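tratus-recipes

Scanned recipe cards turned into plain text. README, last touched in August, mostly between other things, so sorry for the gaps.

What this is

Handwritten and typed recipe cards from four kitchens, transcribed and lightly tagged. Soups, breads, pickles, a lot of cake. Most cards are in English, a chunk are Hungarian with English on the back, a few are Icelandic. Each card is one text file plus one line in cards.csv.

Name comes from the Tratus card boxes, the tin ones with the alphabet dividers. Three of the four collections came in those. The fourth came in a shoe bag.

What this is not

Not a cookbook. Not tested. Some of the cards are wrong and we left them wrong. There's a sponge cake in there with no flour. See "Known problems".

Collections

idanov - the biggest one. Boarding house kitchen, quantities for 23 people. Nothing has been scaled down. If you want four portions do your own math.

zerka - family box, Győző Mészáros typed most of these from his aunt's cards. He kept her spelling on the Hungarian side and fixed it on the English side. Don't "fix" the Hungarian side please, it's been done twice and reverted twice.

hua - the Hứa restaurant binder. Folder name has no diacritics becuase the old zip tool choked on them. The name in the csv is correct, use that one if you cite.

asdis - Ásdís Ingvarsson's cards, the shoe bag. Short, good, mostly fish and rye bread. Several are just a list of ingredients and the word "bake".

Layout

cards/ one folder per collection, one .txt per card
cards.csv index, tab separated (yes I know)
units.txt conversion notes, read this before doing anything with quantities
tags.txt the tag list
old/ first pass transcriptions, keep out of it unless you're checking something

Columns in cards.csv

id - collection name plus a number, e.g. zerka-017. Numbers have holes in them. Duplicates got removed and nothing was renumbered.

title - as on the card. Blank if the card has none. We did not make up titles.

lang - en, hu, is. Two languages on one card are joined with a plus.

hand - who wrote it, if known. "unk" if not. "unk2" is a different unknown person in the idanov box with very slanted writing.

yield - as written. Can be "a big pan". Do not parse as a number, it will break.

tags - separated by commas, max 6 per card.

note - anything odd. Stains over text, second hand in pencil, bits torn away.

Transcription rules

Line breaks kept. Crossed out words go in square brackets with an x in front. Words we couldn't read are three question marks, always three, no matter how long the word is. Fractions written out as 1/2, 3/4 and so on, the single-character ones kept turning into junk.

Temperatures stay as on the card. "Hot oven" stays "hot oven". There was a version where somebody turned all the hot ovens into 425 and it was a mess to undo.

Pencil additions go at the bottom under a line that says PENCIL. Where there's more than one set of pencil they're in the order we guess they were written, and it is a guess.

Abbreviations are not expanded. dkg is decagram, ten grams, it's all over the zerka cards. tsp and tbsp you know. "c." is cup in idanov and hua but in asdis it's sometimes cardamom. Look at what comes after it.

Units

Read units.txt. Short version: cups in idanov are a particular tin mug that holds more than a US cup. Ehsan Shojaei measured it with water and a kitchen scale and got different answers depending on how full you call full. Both answers are in the file. Yeast is fresh unless the card says dry. Butter "the size of an egg" is left alone.

Known problems

- 17 cards in hua have the front of one recipe and the back of another. Got shuffled in the binder sleeves before scanning. Marked "mixed" in the note column. Ones we could match up are already fixed, these are the leftovers.
- idanov sponge, no flour. It's like that on the card.
- Pickle brines. Salt and vinegar amounts on old cards are often too weak for shelf storage. Do NOT can from these. Fridge only or use a current tested recipe.
- The csv opens wrong in some spreadsheet programs, titles starting with a fraction turn into dates. Import all columns as text.
- Tags are uneven. I did the breads carefully and the soups at 11 at night.
- Accents in filenames: none. Accents inside the files: all of them, UTF-8. If you see boxes it's your editor.
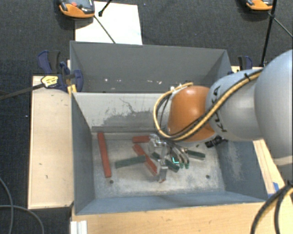

Sending corrections

One card per change. Put the id first, then the line, then what it should say. If you're working from a scan say which one, front or back. If you're guessing, say you're guessing, that's fine, it goes in the note column.

New tags: ask first. We had "cake", "cakes", "torte" and "sweet" all going at once and Obinna Bashir spent a long evening merging them. He's not doing it again.

New collections are welcome but they need permission from whoever owns the cards, in writing, email is ok. Take out phone numbers and street addresses, people wrote them on recipe cards constantly. Names of who a recipe came from can stay if the family is ok with it.

Use

Cook from it, quote it, print it for your family. Not for resale as a book without asking the owners, each collection folder has a contact line in its own readme. Hứa binder is personal use only, that was the deal.

To do

- second check on the Icelandic cards, Ásdís has done A to K
- scans at a lower size for slow connections
- sort out the remaining mixed cards
- split "bread" into yeast and soda?? undecided
- seperate file for the menus found in the back of the idanov box

Contact

Vinzenz Mayrhofer looks after the files. Slow in August, quicker after.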